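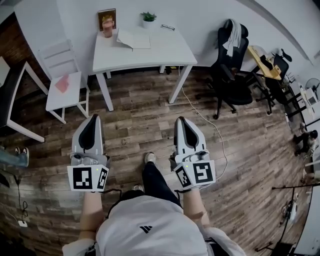

벨리트홀름(Belitholm) 책상, 흰색. 벽에 붙여 놓은 상태. 의자와 책상 위 소품은 제품 구성에 포함되지 않습니다.

홈 > 가구 > 책상 > 일자형 책상

벨리트홀름 흰색 일자형 책상
수입·판매: 갈룸(Gallum)
상품 설명 작성: 누알라 코글런(Nuala Coughlan), 갈룸 가구 담당
설명 최종 수정: 8월 10일

옵션: 흰색 단일
재고: 있음
배송: 무료 (도서 산간 3,000원 추가)
보증: 구입 후 2년
권장 하중: 상판 전체에 고르게 올렸을 때 50kg
조립: 필요

먼저 읽어 주세요

제조사 소개문에는 벨리트홀름이 "공간의 호흡을 바꾸는 책상"이라고 적혀 있습니다. 책상 하나를 들인다고 공간이 호흡을 할 것 같지는 않아서 저희 페이지에서는 그 문장을 뺐습니다. "집중력을 높여 주는 순백의 상판"도 뺐습니다. 상판이 흰색이라 집중이 잘 된다는 근거를 제조사에 요청했는데 돌아온 답은 색상 견본이었습니다.

남는 것을 적으면 이렇습니다. 흰색 직사각형 상판에 가느다란 흰색 다리가 네 개 달린 책상입니다. 높이 조절은 되지 않고, 콘센트도 없고, 무선 충전도 안 됩니다. 그런 기능이 필요한 분은 다른 제품을 보시는 편이 빠릅니다. 그런 기능에 돈을 더 내기 싫은 분이라면 계속 읽으셔도 좋겠습니다.

크기에 대하여

크기를 두고 "생각보다 작다"와 "생각보다 크다"는 문의가 같은 주에 들어온 적이 있습니다. 둘 다 맞는 말일 겁니다. 사진만 보고 크기를 짐작하는 건 권하지 않습니다. 페이지 아래 도면 파일에 가로, 세로, 높이가 모두 있으니 바닥에 테이프로 자리를 잡아 본 다음 주문하세요. 의자를 뒤로 빼는 거리도 꼭 넣어서 재셔야 합니다. 책상 자리만 재고 주문했다가 의자가 침대에 걸려 반품하시는 경우가 생각보다 많고, 그 왕복 운임은 저희도 대신 내 드리지 못합니다.

벽에 붙여 쓰실 분은 걸레받이 두께를 확인하세요. 다리가 걸레받이에 먼저 닿으면 상판과 벽 사이에 틈이 생깁니다. 연필이 빠지기 딱 좋은 틈입니다. 제조사는 "벽과 완벽하게 밀착"이라고 쓰지만 걸레받이가 없는 집 이야기로 들으시면 됩니다.

상판

액자와 작은 화분을 뒤쪽에 두고 앞쪽에 공책을 펼쳐 놓는 정도라면 쓰기 편합니다. 안경 벗어 둘 자리도 남습니다. 여기에 큰 모니터와 스피커, 프린터까지 올릴 계획이라면 하중보다 자리가 먼저 모자랄 수 있습니다.

권장 하중 50kg은 제조사가 준 숫자입니다. 무게를 고르게 나눠 올렸을 때의 값이고, 한가운데에 한 덩어리로 올렸을 때의 값은 달라고 했는데 아직 못 받았습니다. 받기 전까지는 상판에 걸터앉거나 올라서서 전구를 가는 일은 하지 말아 주세요. 모니터 암도 마찬가지로 확답을 드리지 않습니다. 집게식 암은 좁은 면적을 꽉 물기 때문에 하중표만 보고 괜찮다고 말씀드릴 수가 없습니다. 제조사 홍보 담당은 "대부분의 모니터 암과 호환"이라고 했지만 어떤 암으로 시험했는지는 말해 주지 않았습니다.

흰색은 흰색입니다. 커피잔 자국이 보이고 볼펜 자국도 보입니다. 청바지를 입은 채 기대면 모서리에 물이 든다는 후기가 있었고, 전시품 모서리에도 비슷한 자국이 있습니다. 젖은 천으로 닦고 마른 천으로 한 번 더 닦으세요. 멜라민 스펀지는 쓰지 마시기 바랍니다. 자국은 없어지는데 그 자리만 광이 달라집니다.

다리

저도 처음엔 다리가 미덥지 않았습니다. 가늘어서 보기에는 시원한데, 가는 다리는 보통 옆으로 흔들립니다. 5월부터 사무실에서 한 대를 쓰고 있습니다. 타자를 칠 때는 거슬리지 않습니다. 지우개로 세게 문지르면 화분 잎이 떨립니다. 그 정도 흔들림을 못 참는 분이 있고 모르고 지나가는 분이 있는데, 저는 전자에 가깝고 옆자리 동료는 제가 말하기 전까지 몰랐다고 합니다.

흔들림이 심하다면 나사부터 다시 조여 보세요. 조립 직후와 한 달 뒤, 두 번은 조여야 합니다. 설명서에는 첫 번째만 나와 있습니다.

마룻바닥에서 쓰실 때는 다리 밑에 펠트를 붙이는 것이 좋습니다. 동봉된 펠트는 접착력이 약해서 책상을 한 번 끌면 밀려납니다. 시중 제품을 따로 사시라고 말씀드리는 게 판매자로서 민망하지만 그렇게 하시는 게 낫습니다.

전선 정리

없습니다. 전선 구멍도, 받침대도, 집게도 들어 있지 않습니다. 책상 밑으로 나온 선은 그대로 바닥을 지나가게 되고, 다리가 가늘어서 선이 가려지지도 않습니다. 제조사 광고 사진에는 스탠드가 켜져 있는데 선이 한 가닥도 안 보입니다. 저희도 그렇게 해 보려고 했는데 선을 뽑는 것 말고는 방법을 못 찾았습니다.

호스테타르(Hostetar) 선 정리함을 함께 보시는 분이 많습니다. 상판 아래에 양면테이프로 붙이는 방식이고, 멀티탭 한 개까지는 버팁니다. 어댑터를 여러 개 꽂은 무거운 멀티탭은 바닥에 두세요. 여름에 테이프가 늘어져 떨어졌다는 연락을 몇 번 받았습니다. 선이 의자 바퀴 다니는 자리를 지나지 않도록 콘센트 쪽으로 미리 빼 두는 것만으로도 꽤 나아집니다.

어떤 의자가 맞는가

바퀴 달린 사무용 의자든 등받이에 살이 있는 나무 의자든 쓸 수 있습니다. 다만 팔걸이가 문제입니다. 등받이가 높고 팔걸이가 달린 의자는 팔걸이가 상판 밑으로 들어가는지 꼭 재 보셔야 합니다. 안 들어가면 의자가 늘 방 가운데 쪽으로 나와 있게 되고, 작은 방에서는 그게 꽤 답답합니다.

저희가 파는 파히(Fahy) 사무용 의자는 팔걸이를 가장 낮추면 들어갑니다. 그런데 그 높이에서는 팔걸이가 팔걸이 노릇을 잘 못 합니다. 그러니 "벨리트홀름과 완벽한 조합"이라는 배너는 절반만 믿으시면 됩니다. 배너는 마케팅팀 소관이라 제가 내릴 수 없었습니다. 흰색 나무 의자를 맞춰 두면 색은 잘 어울립니다. 오래 앉아 있을 의자로는 방석을 하나 깔라고 말씀드리겠습니다.

조립

다리 체결용 볼트 6개와 육각 렌치가 들어 있습니다. 설명서 그림에는 볼트가 다리 방향과 반대로 그려진 부분이 있습니다. 제조사에 알렸고 다음 인쇄분에서 고치겠다고 했는데, 다음 인쇄분이 언제인지는 모릅니다. 그때까지는 저희가 수정한 한 장짜리 안내문을 상자에 따로 넣어 보냅니다. 두 장이 서로 다르면 갈룸 로고가 찍힌 쪽을 따라 주세요.

상판을 뒤집어 이불이나 포장 스티로폼 위에 놓고 조립합니다. 볼트는 전부 느슨하게 끼운 다음 돌아가며 조금씩 조이세요. 전동 드릴은 쓰지 않는 편이 안전합니다. 혼자서도 조립은 되지만 다 끝나고 뒤집어 세울 때는 둘이 드세요. 한쪽 다리로 버티면서 세우다가 연결부가 휘면 보증 처리가 안 됩니다. 제조사가 "5분이면 끝"이라고 하는데 상자 뜯는 시간은 뺀 모양입니다.

구매 후기에서

방이 좁아서 샀어요. 다리가 얇으니까 바닥이 많이 보여서 덜 답답한 건 맞습니다. 방이 넓어진 건 당연히 아니고요.

흰색이라고 다 같은 흰색이 아니네요. 원래 있던 흰 책장이 옆에서 누렇게 보입니다. 책상 잘못은 아닌 것 같아 별 하나만 뺍니다.

└ 갈룸: 색상 견본을 무료로 보내 드리고 있습니다. 주문 전에 요청해 주세요. 조명에 따라서도 차이가 나니 낮과 밤에 한 번씩 대 보시는 걸 권합니다.

서랍이 없는 줄 모르고 샀습니다. 제가 안 읽은 거라 할 말은 없는데 사진 밑에 크게 써 주세요.

└ 갈룸: 서랍 없습니다. 별매 서랍도 없습니다. 다른 회사의 부착식 서랍은 상판에 나사 구멍을 내야 하고, 구멍을 내면 보증이 끝납니다.

펠트 진짜 떨어져요. 설명 읽고 미리 사 둬서 다행이었어요.

지우개 이야기가 있길래 웃고 넘겼는데 받아 보니 정말 그렇습니다. 그림 그리는 사람이라 반품할지 고민하다가 벽에 바짝 붙이니 좀 나아져서 그냥 씁니다.

보증과 반품

보증은 연결부 파손과 상판 휨에 적용됩니다. 긁힘, 얼룩, 변색은 빠집니다. 가장 자주 생기는 문제가 긁힘과 얼룩이니 이 보증이 얼마나 쓸모 있을지는 각자 판단해 주세요. 보증을 신청하실 때는 주문 번호와 파손 부위 사진을 보내 주시면 되고, 상자는 없어도 됩니다.

반품은 조립 전이면 받습니다. 조립한 뒤에는 제품 하자일 때만 받습니다. 하자인지 아닌지 애매하면 분해하지 말고 먼저 연락 주세요. 분해해서 보내신 물건은 저희도 어디가 문제였는지 알아내기 어렵습니다.

함께 볼 상품
파히 사무용 의자, 검정
호스테타르 선 정리함
바닥 보호용 펠트 (동봉품과 다른 제품)

내려받기
치수 도면
수정 조립 안내문

상품 문의는 주문 번호 없이도 가능합니다. 모니터 암 호환 여부는 쓰시려는 제품명을 적어 주시면 제조사에 다시 물어보겠습니다만, 답이 오기까지 오래 걸립니다.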